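Planning the Second Arm: How One Training Center Budgets for Tabletop Robots

When the Lirkeck Training Center opened its automation workshop, the equipment list ran to a single page. It covered one robot arm, a table, a laptop and a box of spare fasteners. The arm was purchased in December, at the end of a budget year, and most of the planning that should have come before the order was carried out after it arrived.

The center has since adopted a different approach. Its current plan, prepared for the purchase of 10 two-arm workstations over the coming budget periods, begins with the work to be done at the table and arrives at the arms only on the fourth page. The document has been shared with several neighboring institutions and is now used in much the same form by the Stunitz district workshops and by Fitside, a regional supplier of teaching equipment.

The first section of the plan asks each department to describe its tasks in plain terms. Instructors must state what the robot will pick up, how large those objects are, where they will be placed, and how precisely. Board games have proved to be a useful standard for this purpose. A chessboard gives a fixed grid, and its squares make a poor placement easy to see from across the room. Departments that could not agree on a payload figure were generally able to agree on whether a game piece had been set down in the correct square.

From the task, the plan moves to reach. Two arms that share a table must be able to meet over the middle of it without colliding on the way. The center requires that every proposed layout be marked out on a bare tabletop at full size, with cardboard strips standing in for the links, before a quotation is requested. In the first round of proposals, this exercise led one department to choose a wider table and another to withdraw its request for longer arms.

Cost is treated under three headings: the arms, the station, and the upkeep. The center allows $3,000 for each complete station, a ceiling set by its purchasing rules for teaching equipment. The first station built under the plan closed at $2,547, including the table, the enclosure, power supplies and control boards. The remainder was held back for spare parts and could not be moved to another account until the end of the first term.

The station heading is the one that departments most often underestimate. Walls, rails, posts, cable and clips are individually inexpensive, and for that reason they tend to be left off a first draft. The Lirkeck form lists them line by line. Walls in a light, even color are preferred where cameras will be used. Cables must be fastened along the full length of the arm, with enough slack at each joint for the complete range of motion, and the length of the run must be measured with the arm extended.

The third heading, upkeep, is calculated by the week. Each station is scheduled for 28 hours of use, with Sunday reserved for inspection and the replacement of worn parts. Gripper fingers, connectors and cables are budgeted as consumable items. Motors are not, although the plan requires that one spare be kept for every size in service.

Staff time appears in the plan as well. Assembly and calibration of the first station took longer than the center had allowed, and the schedule now sets aside a full working week per station for this purpose. Departments are asked to name a technician on the request form. Requests without one are returned.

On the matter of software, the center has taken a cautious position. It uses Sakai, a control package written by its own technical staff, and asks that any new arm be tested with it on loan before purchase. Suppliers have generally been willing to lend a unit for a short trial. Where a loan cannot be arranged, the order is limited to one arm until the test has been completed.

The plan closes with a page on replacement. Stations are to be reviewed at the end of every second school year, and rails, posts and tabletops are to be kept and reused wherever the mounting pattern permits. Departments considering a different make of arm must include the cost of any new mounting hardware in their request. Copies of the planning form are available from the Lirkeck equipment office.
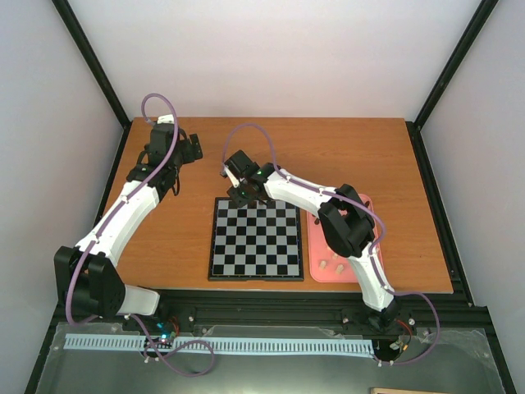 Two arms on a shared front rail, with a chessboard at the center of the table.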